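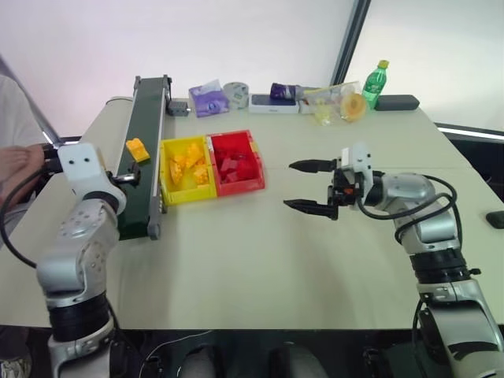
Returns & Sorting Team, Nokwood site

3 min read

Search posts Search

Sorting by colour used to be the first job anyone got here. You stood at the belt, yellow went in yellow, red went in red, and after an hour your neck told you about it.

2/ Now we have two arms doing trials on a small bench belt. Yellow and red blocks, one bin each. The software is from Umeo and we call the bench Bunnag, after the old line.

3/ The target is 1,000 blocks a shift. A good person does more than that in a morning, but they also want a tea break.

4/ What has changed so far: 2 of us have moved from sorting to checking. You clear jams, empty bins and write down every miss. Less lifting – more standing about watching.

5/ Pay is the same. We asked that first. The Nutham site had 18 people on hand sorting and they were told after the kit arrived, so we wanted it in writing.

6/ I don't miss the neck ache. I do miss talking across the belt. With one person per bench you can go all morning without a chat.

7/ Next meeting is in the canteen. Bring questions about training – the course has 50 places and covers both sites.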